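The Long Way Around a Small Peg

At Tellska, the software team spends its days on the part of a robot that does not show

The room where Tellska does its work has a coffee machine, two desks pushed together, and one screen that everybody watches. On the morning I visited, the screen showed a tree of colored boxes. One box near the bottom had turned orange, and four people were looking at it in silence.

The orange box meant that the planner had found a path for the left arm and a path for the right arm, and that the two paths could not be used at the same time. Each was good alone. Together, they would bring one forearm through the space where the other forearm wanted to be. The planner had noticed this in time, which pleased the team, but it had then spent 17 seconds looking for another answer, which did not please them at all.

"A person does not stop for 17 seconds to think about her elbows," said one of the engineers, and went to get more coffee.

Tellska is a small company. It does not build arms or hands. It writes Urkon, a planning and control package for robots with two arms, and it sells this package to people who already own the machines. I came with the idea that the difficult part would be the fingers. After one day I understood that the fingers are difficult, yes, but that most of the arguments in this room are about time: who moves first, who waits, and how long the waiting is allowed to be.

The older way to control two arms is to treat them as two robots which share a table. You plan for the left, you freeze the result, and then you plan for the right around it. It is simple and it is easy to debug. It also gives a very polite machine, where one arm stands still while the other one works. The first version of Urkon did this. The present version plans both arms as one body with many joints, and only splits them again when they are far from each other. The decision of when to split is made by a small piece of code that the team calls the divorce lawyer.

The tests are done on what they call the Mondwood board, a flat plate with small fixtures and parts. Mondwood, a maker of pumps, was the first customer, and it asked for a test that would feel like its own assembly benches. Many of the parts are gray and many of the plates are white, and this was a source of suffering for the perception people. Under strong light a white plate on a white board has almost no edge. The depth data helps, but a thin bar seen from its narrow side can disappear between two readings and come back moved by the width of a pencil line. 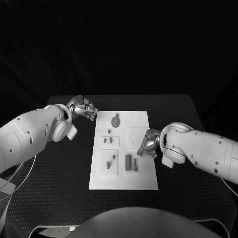
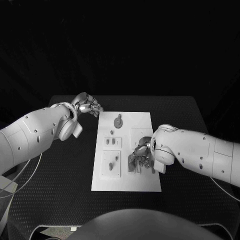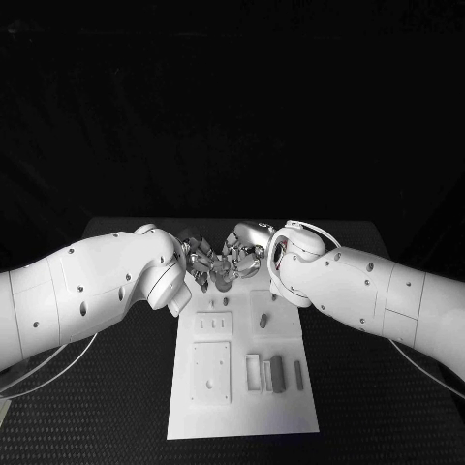 Two arms over the white test board, with different arrangements of the hands.

Urkon's answer to the disappearing bar is to keep a memory. Every part has an estimated position and, next to it, a number that says how much the software trusts this position. When a hand comes over the board, it hides things from the head camera, and the trust begins to fall slowly. If it falls below a limit, the planner must either move the hand away and look again or continue by touch. Looking again costs time. Touch costs more care, as the hand must come down slowly and stop at the first contact that was not expected.

I was shown the log of one such moment. It is not exciting reading. A line says that the trust in a peg is 76. Some lines later it is lower, then the hand goes up by a small distance, and the trust jumps back to 100. The engineer who wrote this part followed the lines with her finger as if they were music. She told me that the first version looked again much too often. "It was like a person who leaves the house and returns to check the stove," she said. "Now it checks the stove once."

The handling of objects between both hands is newer. When two hands hold the same thing, each of them feels the force of the other, and two controllers that both try to correct the same error can begin to fight. The object shakes, and then the error is bigger. Urkon now gives one hand the lead and makes the other one soft, so that it follows. Which hand leads can change during the movement, and this change is where most of the bugs live at the moment. The bug list has its own name, Sepúlveda, after the street where the company had its first office and where, I was told, nothing ever worked, including the elevator.

After lunch the orange box came back. Somebody had changed the order in which the planner tries its options, so that it now asks first whether one arm could simply start a little later. This is an old idea, and it was in the polite version. They had thrown it away together with the rest — and one of them looked a bit embarrassed to bring it back. The search finished in 2 seconds.

Nobody clapped. One engineer wrote the number on the whiteboard, and another asked if it would still be true with the plates turned the other way. They began to discuss this while I was putting on my coat.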